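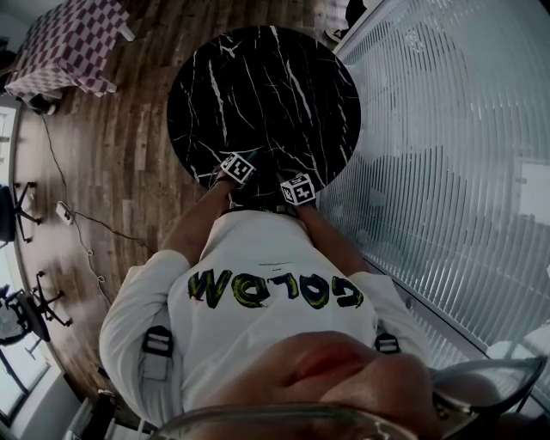 Start News Kickboxen MMA Boxen Termine Kontakt

Suchbegriff eingeben und Enter drücken

Verstraete gibt Titel ab und wechselt ins Weltergewicht

Lotte Verstraete kämpft künftig nicht mehr im Leichtgewicht. Die Kickboxerin hat den Titel der Adier-Serie niedergelegt, den sie seit dem vergangenen Herbst hielt, und will im März zum ersten Mal eine Gewichtsklasse höher antreten. Das teilte der Veranstalter am Dienstag mit. Gegnerin in der Halle in Rinditz ist Godelieve Dierckx, die Nummer zwei der Rangliste im Weltergewicht.

Verstraete hatte nach ihrer letzten Titelverteidigung erklärt, dass sie das Gewichtmachen nicht mehr gut wegstecke. Beim Wiegen hatte sie damals einen zweiten Versuch gebraucht und das Limit erst kurz vor Ablauf der Frist erreicht. Den Kampf gewann sie nach Punkten, in den letzten beiden Runden wirkte sie allerdings müde und ließ sich mehrfach an die Seile drängen. Zwei der drei Punktrichter sahen sie am Ende nur mit einem Punkt vorn.

»Ich habe in den Wochen davor kaum geschlafen und im Sparring nichts mehr gespürt«, sagte sie jetzt. »Der Gürtel war mir wichtig, aber so wollte ich nicht weitermachen.« Sie trainiere seit dem Jahreswechsel mit normalem Essen und habe sich im Kraftraum deutlich verbessert.

Ihr Trainer Jelle Meijer hatte den Wechsel schon länger befürwortet. Nach seinen Angaben stand die Entscheidung bereits vor Weihnachten fest, offen war nur noch, ob der Veranstalter gleich eine Gegnerin aus der Spitzengruppe ansetzt. Meijer hätte sich einen Aufbaukampf über drei Runden vorstellen können. Verstraete habe das abgelehnt. Vereinbart sind nun fünf Runden zu je drei Minuten.

Dierckx ist größer als ihre Gegnerin und hat die längere Reichweite. Sie gewann ihre letzten 4 Kämpfe, zwei davon vorzeitig durch Kniestöße im Infight. Im Klammern arbeitet sie gern mit der linken Hand am Nacken und sucht dann den Weg zum Körper. Verstraete kommt dagegen über das Tempo und die Kicks zum Oberschenkel. Ob diese Tritte im höheren Limit die gleiche Wirkung haben, muss sich zeigen. In der Vorbereitung hat Meijer nach eigener Aussage vor allem an der Deckung auf der Innenbahn arbeiten lassen.

Die beiden kennen sich aus einem gemeinsamen Trainingslager, gegeneinander gekämpft haben sie noch nicht. Dierckx äußerte sich zurückhaltend. Sie habe mit einer anderen Gegnerin gerechnet, nehme den Kampf aber gern an. Die Siegerin soll noch vor der Sommerpause um den Titel im Weltergewicht antreten. Eine schriftliche Zusage dafür gibt es nach Angaben des Veranstalters nicht.

Der frei gewordene Gürtel im Leichtgewicht wird in einem kleinen Turnier vergeben. Die Halbfinals sind für den gleichen Abend geplant, die Paarungen stehen noch aus. Das Finale folgt frühestens zwei Monate später.

Im Vorprogramm trifft bei den Männern Sorin Bogdan auf Marcelino Cavalcanti. Der Kampf war schon für den Herbst angesetzt und wurde wegen einer Rippenverletzung Bogdans verschoben. Cavalcanti bestritt in der Zwischenzeit einen Ersatzkampf und verlor durch eine geteilte Entscheidung. Bogdan hat seit fast einem Jahr nicht mehr im Ring gestanden – sein Team spricht dennoch von einer Vorbereitung ohne Rückschläge. Gekämpft wird über drei Runden.

In die Halle passen bei Kampfsportveranstaltungen 4.000 Zuschauer. Bisher sind rund 2.000 Karten verkauft, dazu kommen 700 Plätze, die für Vereine und Kampfsportschulen zurückgehalten werden. Nicht abgerufene Kontingente gehen zwei Wochen vor der Veranstaltung in den freien Verkauf. Karten für den Innenraum gibt es nur noch einzeln.

Das öffentliche Wiegen findet am Vortag um 16 Uhr im Foyer der Halle statt, der Eintritt dazu ist frei. Am Kampfabend öffnen die Türen um 17.30 Uhr, der erste Kampf beginnt um 18.30 Uhr. Verstraete und Dierckx sollen nicht vor 21.30 Uhr in den Ring steigen. Einen Livestream der Hauptkämpfe bietet Vanico an, die Vorkämpfe werden nicht übertragen.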